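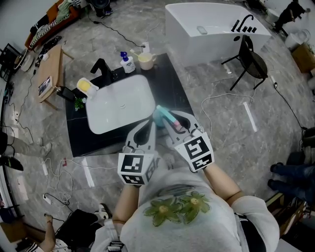
Bathroom counters first, that's where most of the spending went since the last report. The Trustandale money was for fitting out the practice bathroom and the small kitchen next to it, and the bathroom is now usable. Black countertop, white rectangular basin set in it, black faucet behind. Sponge in its holder to the left of the faucet, soap dispenser and the mug for toothbrushes further back. That layout is what we're going with. The second cup, the teal one, sits up at the front corner of the basin and I would like it moved back, too easy to knock.

Tub: freestanding, white, in place. Black fixture is mounted on the right rim as ordered. Soap goes on the left part of the rim for now — a proper dish is on the Bloxham list. The chair with the round woven seat stays in front of the tub, people want somewhere to put a towel down. I had asked for a stool but the chair does fine.

Sitting corner: orange sofa, side table, striped blanket. All came out of the old budget so nothing charged to you. Speaker is on the floor by the sofa, needs a shelf.

Still open
— Plug and cable on the floor behind the counter. Emil Bühler has looked at it and wants a covered channel along the wall. Quote from Mevow is 82 dollars fitted. I said yes, tell me if thats a problem.
— Storage. Everything small lives on the countertop at the moment. Toothbrushes, sponge, soap, plant. We need a wall cabinet or at least two shelves. Flasetti have a narrow one that would fit left of the faucet, 7 inches deep. Not ordered yet.
— Plant. Fine where it is in the left front corner but it will get splashed when groups are in. Might go to the side table.
— Kitchen. Not started apart from measuring. Drawers are the long item, 12 weeks delivery.

Money. The second installment was 2000. Counter, basin and faucet used up the biggest part, tub fixture next. Receipts are in the folder Emil sent over, except the one for the sponge holder and dispenser which I have to find. Whats left covers the channel and the cabinet, not the kitchen drawers. I will put the drawers in the next request with drawings so you can see what we mean by low ones.

Use of the room. Morning groups practice the everyday things: wiping down round the basin, folding the blanket. Put-away is the part they rush. We have started doing it as its own session and resetting the counter to the same layout each time, so a missing item gets noticed quicker.

Next: cabinet decision, cable channel, kitchen drawings. Full kitchen done by July if the drawers are approved in time. Can you let me know on the cabinet this week — Flasetti are only holding the price untill Friday.

Contact us | Copyright Trustandale | Back to top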